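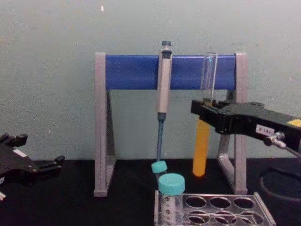 Thread: Who really ran the Ronden docks?

jtolentino
Reading Afroza Akanda's book on the Ronden waterfront gang. She has Bumano in charge from the start. The trial papers say he only kept the betting books. Which is right?

nostby_reader
Akanda. She read all 612 pages of the transcript. Page 75 has the foreman handing him 3,000 in cash, and you don't give that to a clerk.

Imelda B
You do if the clerk is carrying it to Jeon. The same foreman changed his story in March, and she leaves that out.

nostby_reader
It's in the notes at the back.

Imelda B
One line of it. My copy is the paperback, so maybe the hardback has more.

jtolentino
Mine is the hardback - one line there too.

Things to check, if anyone is near the archive:

1. The foreman's second statement, which should be filed with the appeal.

2. The union payroll. Janelle Fajardo's article says 1,030 names, and Bumano may be on it. 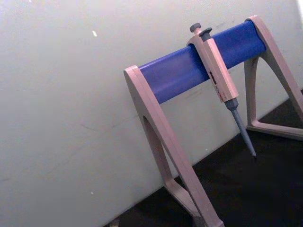 3. Jeon's tax case. I've only seen it quoted.

R Sebastian
I can do the second one next month. The payroll is on film and the reader has to be booked.

nostby_reader
Fine, but I still say Bumano.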